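About Ukenby

Ukenby supplies control stations and switching components for light industrial equipment. The company was founded in Remholm, where the parts store and the assembly benches still share one floor. Product lines cover push buttons, rotary selectors, emergency-stop actuators, contact blocks and the enclosures that hold them.

What we supply

The current catalog lists 2,425 part numbers. Most orders are for single components used as replacements. The remainder are complete stations, built to the customer's control layout and delivered with the cable fitted. Enclosures are available with one to 9 positions. Standard lead time for a built station is 16 working days from approval of the drawing.

The Karimi range covers surface-mounted stations. The Sterovora range covers panel-mounted devices and is sold through distributors only.

How parts are handled

Components are sorted into colored plastic trays before inspection and packing. Benches are covered in felt to protect housings and lens caps from scratches. Finished stations are checked for actuator travel, latching and release of the emergency stop, and cable retention. A part that fails any check is tagged, logged and removed from the batch.

Returned stations follow the same route in reverse. The enclosure is opened, the contact blocks are tested one at a time, and a written report goes to the customer with the quotation for repair.
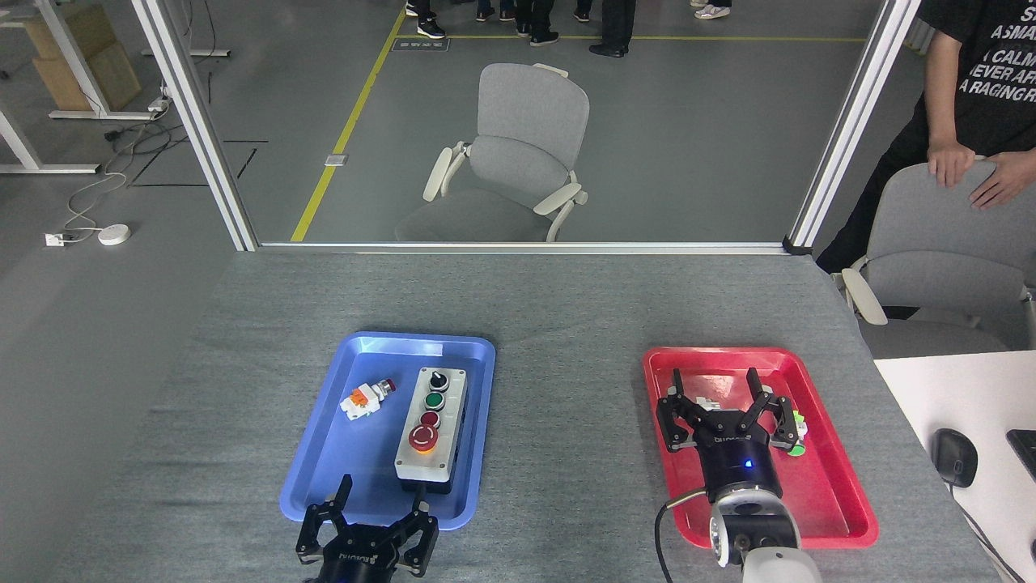 Control box with selector switch, push buttons and emergency stop in the blue tray; small component with green cap in the red tray.

Company details

Ukenby employs 67 people. Technical inquiries should include the part number and the wiring diagram where one exists. The Remholm counter is open for collection of prepaid orders.

Page last revised January 4, 2025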